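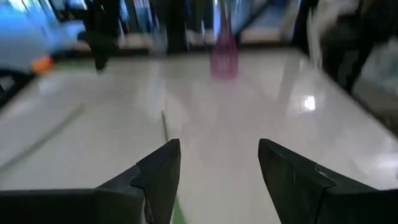
Wrist-camera stem grasping: calibrating the fingertip reference and scoring trials

This page covers the procedure used on the Pistden bench for the thin-stem grasping experiments. It assumes a two-finger parallel gripper, a single camera mounted at the wrist, and a policy that takes wrist images and joint positions as input. It does not cover policy training. For that, see the notes by Piroska Vincze in the same folder.

Last revised February 2026.

Background

Policies trained on boxes and cups do poorly on stems. A stem is narrow relative to the finger width, it bends, and in the last part of the approach one of the fingers usually hides part of it from the wrist camera. In our first set of trials the policy closed correctly on stems lying across the table and failed on most stems lying along the viewing direction. The method described on this page adds one extra input, a fingertip reference mask, and one change to the way trials are scored.

What you need

A rigid table with a light, plain top. Gloss is acceptable if you complete step 3.
Artificial flowers with stems of different widths. Real stems dry out and change stiffness between sessions.
At least one upright object at the far side of the table, such as a vase. Include one that transmits light if you want the evaluation to cover tinted patches on the table surface.
The sakai_mask script (part of the Sakai package, any release from May onward).
Write access to the trial log.

Step 1. Fix the camera exposure

Turn off automatic exposure and automatic white balance. Set exposure so that the table surface stays below saturation everywhere except at direct lamp reflections. The fingers will come out very dark. Leave them that way. The mask only needs the outer edge of each finger, and raising exposure to recover detail on the finger surface costs contrast on the stem.

Record the exposure value in the session header. Sessions with different values cannot be pooled.

Step 2. Build the fingertip reference mask

Move the arm to the clear pose, with nothing within reach of the fingers. Open the gripper fully, then close it in 36 equal increments, saving one image at each stop. Run sakai_mask on the resulting folder. The script fits a contour to each finger at each opening and writes a lookup table indexed by gripper position.

Check the table by eye at three openings: full, half and closed. Three faults are common:

The contour jumps inward at the seam between the tip plate and the base. Increase the smoothing length.
The contour includes a dark object behind the table edge. Repeat the sweep with the wrist pitched farther down.
Left and right contours differ in height by more than 8 pixels. The camera bracket has shifted. Tighten it and start again from step 1.

The mask is passed to the policy as a fourth image channel. Pixels inside the mask are marked as unobserved, so that a stem passing behind a finger can be treated as one object with a hidden portion. Without the mask, the policy tended to aim at whichever visible piece was larger.

Step 3. Record the reflections

On a glossy table the lamp highlights move across the image as the wrist moves. Collect a short sweep over the bare table at the working height and add it to the training set with the label "no target." One sweep per lighting condition is enough. If the room has windows, count morning and afternoon as separate conditions.

Norbert Csizmadia tested a polarizing filter on the Hemar arm as an alternative. It removed most of the diffuse highlights but also cost enough light that the exposure from step 1 could not be kept. The filter is not part of the current procedure.

Step 4. Place the stems

Use the printed placement sheet. Each block has 21 placements, divided evenly among three orientations: across, along, and diagonal. Keep neighboring stems in place where the sheet calls for them. A second stem close to the target is the hardest case for the policy and should not be cleared for convenience.

Step 5. Run the trial

Start each trial from the approach pose. The policy has up to 3 attempts. An attempt begins when the gripper starts to close and ends when it is fully open again or the stem has been lifted past the threshold height. Do not touch the table between attempts.

After a lift, the arm moves to the inspection pose, with the wrist pitched up so that the camera looks past the fingers into the room. The background changes completely at this point. This is intentional. The held-object classifier has to work against clutter as well as against the plain table.
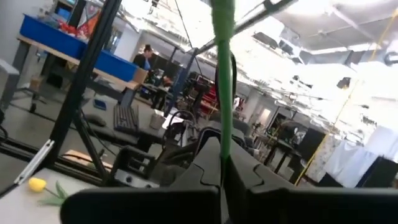
Wrist view over the fingertips, with the room behind the bench in the background.

Step 6. Score the trial

Use the following codes.

H: stem held at the inspection pose, between the tip plates.
B: stem held, but by the base section of the fingers.
N: wrong stem held.
D: stem lifted and dropped before inspection.
F: no lift.

Only H counts as a success. Earlier logs from the Botville bench counted B as well, and those numbers should not be compared with ours until they have been rescored. B grasps look fine in the wrist image but the stem rotates as soon as the arm moves toward the vase.

If the classifier and the operator disagree, enter the operator's code and set the review flag. Do not edit the classifier output.

Results so far

With the mask channel, most of the improvement is in the along orientation. The across orientation is unchanged within the spread between blocks. Diagonal placements improved on the wider stems only. N codes went up slightly, mainly on placements with a close neighbor. Our reading is that the policy sometimes joins two different stems across the hidden region, but we have not isolated this.

Known issues

Green objects in the background at the inspection pose can trigger a false "held." Set the review flag.
sakai_mask fails silently if an image is missing from the sweep. Count the files before running it.
The lookup table must be rebuilt after any fingertip change, including a swap for an identical pair.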